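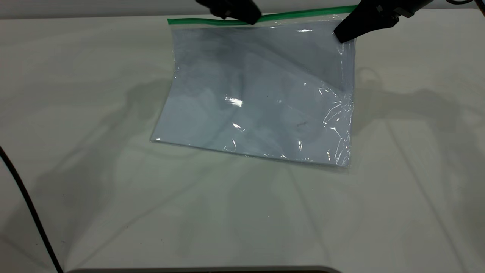 A clear zip-top bag with a green zipper strip, on a white tabletop.

Dusteveck: garrison movements and postings, collected from local papers

README, last touched in September

Welcome! Dusteveck is a text dataset of short newspaper notices about troops moving in and out of garrison towns: arrivals, departures, barracks opened or shut, exercises announced, units merged or renamed. It was put together by Rianne Koster and Henk Van Damme, and we have had a wonderful time doing it. If you like knowing when a supply company left one town for another and what the bakers thought of it, you are in the right place.

What is in it

There are 966 notices. Each one is a single record with the text as printed, the name of the paper, the month, the town, and a label for the kind of movement. The labels are arrival, departure, exercise, closure and other. We tried a longer list at first and kept disagreeing with each other over it (Henk had a label for marching bands, which I still miss), so everything rare now goes under other.

498 of the records also carry a strength field, meaning the notice gave some idea of how many soldiers were involved. We copy the paper's own wording there: "two companies", "a strong detachment", "the greater part of the regiment". Please don't turn these into numbers and then quote us for them! A company in one notice can be twice the size of a company in the next.

Files

notices.csv – the main table, one row per notice
places.csv – town names with their older spellings
units.csv – unit names, with a column for what each was called before and after a merger
splits/ – the train and test lists used by the Kela baseline

Everything is UTF-8. Dates are given by month only, as many of the cuttings lost their top margin long before we got to them.

How the notices were gathered

Most of the cuttings come from the Tarar scrapbooks, a set of albums kept by readers who pasted in anything to do with the local barracks. The rest come from the Wekwood reading room, where bound volumes of the weekly papers sit on open shelves and you can stay until 5 in the afternoon. Rianne typed the scrapbooks, Henk typed the bound volumes, and then we swapped and checked each other's work against the paper. Spelling mistakes in the print were left alone. Where a word could not be read, you will find a question mark in square brackets.

The swap was the best part. Henk found a whole battalion that I had sent to the wrong side of a river.

What people use it for

The obvious job is sorting notices by kind of movement, and the Kela baseline does exactly that with plain word counts. It handles closures very well and muddles exercises with arrivals, mostly where the paper itself is vague about whether anyone is staying. We would love to see somebody do better on those! The place names are good fun for anyone working on linking old spellings to modern ones, and a couple of local historians have simply read the table from top to bottom.

Things to watch for

Papers repeated each other. We removed word-for-word copies but kept rewritten ones, so the same move can turn up two or three times with different details. The event_id column ties these together where we were sure.

An announced move is a different thing from a completed one. Plenty of notices say that a regiment "is expected to leave" and then the paper never mentions it again. The column called status says announced, reported or unclear. Filter on it before you draw any maps.

Almost 100 records come from a single paper with a strong dislike of cavalry. It shows. We kept them all, and the source column lets you set them aside.

Town names follow the paper. Use places.csv to bring them together, and do look at the notes column in it, where Henk has been generous.

Corrections

Yes please! Send the record number, what you think it should say, and where you saw it. A snapshot of the cutting is lovely if you have one. Rianne looks after notices.csv and places.csv, Henk looks after units.csv, and the splits stay frozen so that results can be compared.

Licence

The tables and our notes are free to use and share with credit to Dusteveck. The cuttings themselves stay with the scrapbooks and the reading room – ask there if you want to reprint one.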